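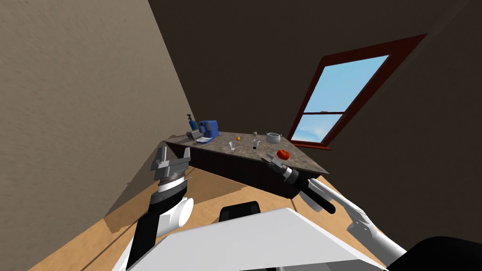
Granite counter with a dark brown base, set near a red-framed window

Malach Stone Counter Soap, from Clorkard

If you have a granite counter you already know how it goes. You wipe it at night, you feel pretty good about it, and then the morning light comes in sideways and there's every streak and crumb-smear you missed! Malach is the soap we make for exactly that counter. It's a mild, plant-based wash that you thin with water at home, and it leaves no waxy film behind for the next spill to stick to.

Nhi Châu mixed the first batches for her own kitchen, where the old cleaner had left the stone so dull that she'd started covering it with place mats (very nice place mats, but still). She tried it with more soap, then less, then a good deal less, and the weak mix won. We still tell everyone the same thing: go easy with it. Two capfuls in a full spray bottle is plenty for a week of ordinary cooking mess.

How to use it
Fill your bottle with cool water first and add the soap after, or you'll be pouring foam into the sink. Spray lightly, leave it for a minute while you put the cups away, then wipe with a soft damp cloth and go over it once more with a dry one. For dried jam or coffee rings, lay the damp cloth right on the spot and let it sit a bit longer. Please don't use a scouring pad, even the gentle kind.

It's also fine on sealed quartz, tile and painted cabinet doors. We don't suggest it for marble with a high polish, and it isn't a sealer, so if water soaks into your stone and leaves a dark patch, have the counter resealed before you worry about soap.

Scents
Malach comes in 3 scents: orange peel, bay leaf, and plain. The plain one smells faintly of soap and nothing else, and it's the one we'd send to anybody who gets headaches from cleaners.

Size: 465 ml, glass bottle with screw cap
Refill: 1,053 ml pouch
Item name: Malach Stone Counter Soap
Goes well with: Vuvia cotton cloths, sold in pairs

Pouches ship flat in a plain carton. Keep the soap somewhere cool, and if it turns cloudy over the winter, stand the bottle in warm water and give it a gentle swirl.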